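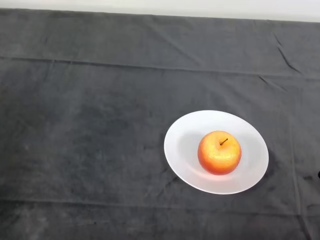 On the Setting of a Plain Table

The question of how a table ought to be laid for an ordinary meal receives little attention. Most published guidance concerns weddings, formal dinners and the holiday season. The daily meal, which accounts for nearly all the eating that takes place in a household, is left to habit. The present post continues the series begun in March and sets out the practice now followed in this house.

Cloths

A dark cloth is preferred for daily use. Charcoal and similar greys conceal minor spills until washing day and allow white crockery to be seen clearly by older guests, for whom a white plate on a white cloth can be difficult to make out. Kiri Wihongi, who wrote to me after the March post, recommends a soft cloth with some thickness to it, and I have come to share her view. A thick cloth quietens the table considerably. It should be washed at low heat and never ironed.

The cloth need not be centred with great care. My late aunt, who managed the dining room of the Sutcliffe boarding house on the coast road, required an equal drop on all sides and inspected it with a wooden ruler. In her room it was justified, as 70 people sat down to breakfast in the summer months and any slackness in the staff was soon noticed. A kitchen table is under no such pressure.

Plates

Households generally own too many plates. On clearing my aunt's cupboards we found three complete services, two of which had not been used within living memory. The set from Besatska was kept, the others were given to the church hall, and no inconvenience has resulted.

Round white plates remain the most practical choice. They stack well and may be replaced singly when broken. Patterned ware is attractive, but the pattern is commonly withdrawn within a few years, and the owner is then obliged to search second-hand shops at some expense. I was once asked for 300 pounds for a single Kavis serving dish – a sum I declined to pay.

Order of laying

The cloth is laid first, then the plates, then cutlery and glasses. Water is brought last. Condiments should be placed where they can be reached by all those seated, and should be removed before any pudding is served. Napkins are used here at the evening meal only.

Correspondence

Several readers have asked whether placemats may be used in addition to a cloth. They may, although I do not do so. A further post will deal with the storage of table linen, including the treatment of moth, and with the repair of the Stostau trolley, for which I am still awaiting a castor.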